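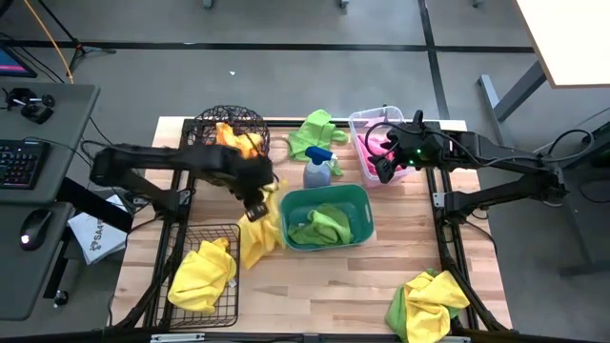 Left arm holding a yellow cloth next to the teal basin, right arm over the clear bin.

Left gripper drops cloths after a few hours, right one is fine
Asked in: Grippers and end effectors

Two-arm cell, wood top on a black extruded frame, sorting cloths between baskets, a clear bin and a basin. The left gripper picks well after a cold start. By early afternoon it begins to let go of the cloth on the way up, mostly with thicker folds. The right arm runs the same close command and does not do this.

Done so far:
Rehomed both grippers. No change.
Swapped the left and right finger pads. The fault stayed on the left.
Raised the close current limit from 500 to 900 mA. Better for one shift, then the drive tripped on temperature.

Cell controller is a Sistetti, grippers are Turnel, stock firmware. Pads were last replaced in June. What should I check next?

3 answers

Aled Gronow
Accepted answer

Put the limit back to 500 before anything else. At 900 you are heating the motor to cover a mechanical loss.

The pad swap rules out the pads. What is left is the finger carriage and the home offset. Power down, take the cover off and move the carriage by hand through full travel. It should feel even. If there is a tight spot near closed, the rail has lint in it. Cloth work does this. Clean with a dry brush, wipe, and put a thin film of light grease on the rail. Do not spray anything into the housing.

Then check the coupling set screw. Ours had backed out 2 turns. It slips only under load, so homing still passes. Refit with medium threadlocker, rehome, and write down the new offset.

We clean every 170 hours of run time now.

Dandik
Could be the cable. Try another one.

Avcı
Agree on the set screw. Also log motor current at close on both arms with the same cloth, once in the morning and once when the fault shows. If the left climbs and the right stays flat, it is friction. If both are flat and the cloth still drops, look at the lift speed in your program.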